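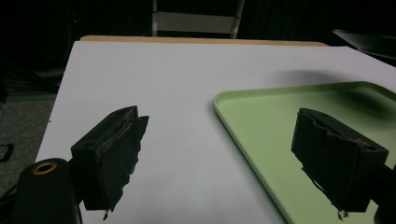

## 1. Start (three minutes)

Good evening. Say the name slowly: the tool is called Grillau. It is a gripper which you hold in your hand, and I build it in the Harken workshop, mostly on Thursday evenings when the laser cutter is free for other people and I have the small bench.

Say what the talk is for. I will speak about the fingers only. The electronics are a different talk and I am not the right person to give it.

Point at the pads before going on. The cloth is dark and very frayed, with threads hanging down. It is version 2 of the fingers, and the pads have had a hard life. Let people look, the cloth comes again in section 3.

## 2. The joint

- The first version had plastic turning on a steel screw. After one month the hole was an oval and the finger tip moved sideways.
- Now there are brass bushings in the joints. I press them in with the drill press, with the motor off, using the chuck only as a slow hand press.
- If you try it at home: make the hole a little too small and open it with a reamer. Do not melt the bushing in with a soldering iron. I did this with two fingers and they were never parallel again.
- The arrangement of the links I call Pallel. It was a spelling mistake in my notebook and the name stayed.
- Why parallel links: the faces of the pads stay facing each other when the gripper closes. With a simple scissor movement, a flat object is pushed out forward like a wet soap.

Pass the loose finger to the first row at this point. Ask them to move it only by the link, and to give it back, please. I have one spare.

Somebody will ask the weight. Complete tool without cable: 329 grams. I would like less, but the wrist accepts it for half an hour.

## 3. Thin and flat things
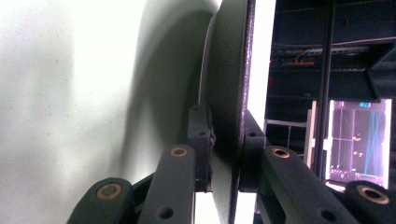 *Slide 2: a disc held upright, one pad on each side.*

Speak slowly in this section, it is the one I prepared best.

A flat object is a good examination for a gripper. When the two pads are not parallel, they touch it at one edge only, and then it turns around that edge. When you hold a cup you will not notice such an error. With a disc you notice it immediately.

How I adjust it:

1. Loosen the pad screws half a turn.
2. Close the fingers on a steel ruler.
3. Tighten the screws while the fingers are closed.
4. Hold it against a lamp and look for light between pad and ruler. If there is light, go back to the first step.

About the cloth. I tried bicycle tube, which was sticky in summer, and a kitchen sponge, which was too soft. The cloth has a good friction also when it is old and ugly. The bad point is the glue. I wanted to do a test of 2,000 closings in one week, and at 1,823 the left pad came off completely. I write this number on the slide because people in the workshop asked for it many times. The cloth itself was still usable. I now roughen the plastic with coarse paper before gluing, and I leave the clamp on for the night.

Do not promise a result for the new glue. The second test is not finished.

(Drink some water.)

## 4. Handles, and holding from the side

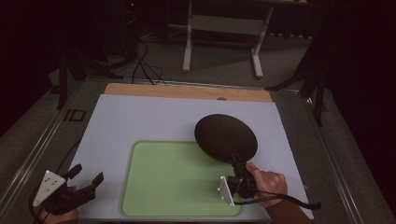 Huanca objected at the last open evening that a bat is an easy object, as the neck is narrow and the grip stops against the blade, so a broom handle would be the more honest test. I think the remark is correct. Say it openly and then answer:

- The black face of the bat is far from the place where the fingers hold it, so the weight pulls on the joint. I wanted to see if the links bend.
- They bend a little at the long link. I can feel it more than I can measure it.
- A broom handle is on the list. For a round stick I need a pad with a groove, and I have drawn it but not made it.

Mention the second gripper, for the left hand. Its links are the same parts turned over, so you need only one set of drawings. Please do as I did not do the first time and write L and R inside each link with a pencil before you put it together.

Cable: let it leave to the side and give it a generous loop. A short cable pulls the hand, and after some minutes you correct for it without knowing.

## 5. What I would do differently

- Order the bushings first and draw the holes after.
- Make the pads so that they can be changed with one screw.
- Work over a tray. The small washers like to go under the bench, and the floor at Harken is not kind to people who search.

## 6. Questions

Marcelino Echevarría has the microphone and will walk around with it. Repeat each question before answering, the back row cannot hear.

If there is a question about the motor version: there is no motor version. If there is a question about price, say that the bushings cost more than all the plastic together, and that the drawings are in the blue folder beside the door, next to the sign-up sheet for the drill press.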